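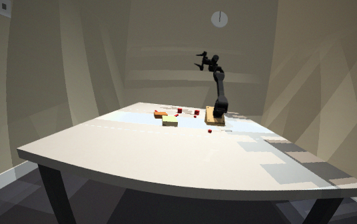 【方法讨论】只在仿真里随机化桌面和墙面纹理,策略到底学到了什么?

版块:机械臂与操作学习
发帖时间:2023年4月28日,星期五

楼主 半吊子运动学
上周把Netine的训练流程完整跑通了,兴奋得睡不着,上来跟大家汇报一下!
任务很朴素:桌上散着方块、圆柱和一些红色小件,让臂去夹指定的那个方块。策略只吃一路RGB,不给深度,不给物体位姿。训练数据全部是渲染出来的,每个回合重新抽一次桌面、地板和墙的贴图,所以会看到桌面上有蓝色的带子、锯齿状的灰块,墙上也是一道一道的深浅斜纹。丑是丑了点,可是效果真的好!
做法是先用脚本专家采1000条成功轨迹,再做行为克隆,最后用少量在线回合微调。评测换了一批训练时没见过的贴图,跑1000个回合,成功919个。对照组用固定贴图训练,同样的网络同样的数据量,换到新贴图上基本就不会动了,夹爪悬在半空来回晃。

2楼 扭矩不够
919/1000很漂亮,恭喜恭喜。问一句,随机种子跑了几个?

3楼 半吊子运动学(楼主)
回2楼:3个种子,919是中间那个。最好和最差的差距我还在整理,等画完曲线贴上来。

4楼 夜班标定员
泼点冷水哈。训练贴图和测试贴图都出自同一个生成器吧?那这就是同分布里的插值,说“泛化”有点早。我们组去年10月用Stosport那套场景做过类似的,程序贴图之间怎么换都没事,一换成真实桌布的扫描贴图就掉得厉害。

5楼 半吊子运动学(楼主)
回4楼:同一个生成器,这点我认,标题里也没敢写泛化。扫描贴图我手头有150张,今晚就挂上去测!

6楼 小步快跑的梯度
我倒觉得楼主这个设置挺有价值的。纹理随机化这么老的招,很多人直接拿来用,单独拆开做对照的没那么多。还想看两组消融:只随机桌面、只随机墙和地板。我猜桌面占大头,毕竟方块的边缘就贴在桌面上,背景离目标远。

7楼 扭矩不够
不同意6楼。相机是斜着看的,夹爪抬高以后背后全是墙,黑色夹爪碰上深色的墙纹,轮廓很容易糊掉。接近阶段靠桌面,抬臂阶段靠墙,我赌墙也占不少。

8楼 小步快跑的梯度
回7楼:有道理,那就按阶段分开统计失败,别只看总成功率。输了我去把Heinonen那篇附录手抄一遍。

9楼 半吊子运动学(楼主)
你们俩这个赌我太喜欢了,两组消融都排上!顺便说一下我翻失败回合的印象:不少是红色小件捣乱。小球和小圆柱颜色很接近,其中有的还会被方块挡住大半,手指下去的时候把旁边的东西碰歪,后面就乱了。跟纹理反而关系不大。

10楼 夜班标定员
那更应该把物体颜色也随机掉。现在背景千变万化,红的一直是红的,网络很可能就靠颜色在认东西。你把目标方块换成红色试试,我估计会很难看。

11楼 半吊子运动学(楼主)
回10楼:刚跑了一小批,确实难看……它会朝着圆柱去。这个发现比919还让我高兴,说明下一步该干什么很清楚了。

12楼 路过焊锡
新人请教,光照随机了吗?我用Brondico的渲染后端,开了阴影以后帧率直接腰斩,纠结要不要关。

13楼 半吊子运动学(楼主)
回12楼:这版光源位置是固定的,只动纹理,想先把变量控制干净。建议你先关阴影跑个基线,再开起来对比,瓶颈在采样的话差别会很明显。

14楼 夜班标定员
光源固定这条请写进正文第一段,不然别人复现会对不上。另外评测回合里物体初始位置是怎么抽的?均匀撒还是有最小间距?

15楼 半吊子运动学(楼主)
回14楼:已补。位置是均匀抽,有重叠就重抽,没有另设最小间距,所以才有挤在一起的情况。配置文件整理好后放到本帖附件,扫描贴图的结果也跟在后面发。

16楼 小步快跑的梯度
蹲附件。消融记得把每个阶段的失败数也列出来,别只给百分比。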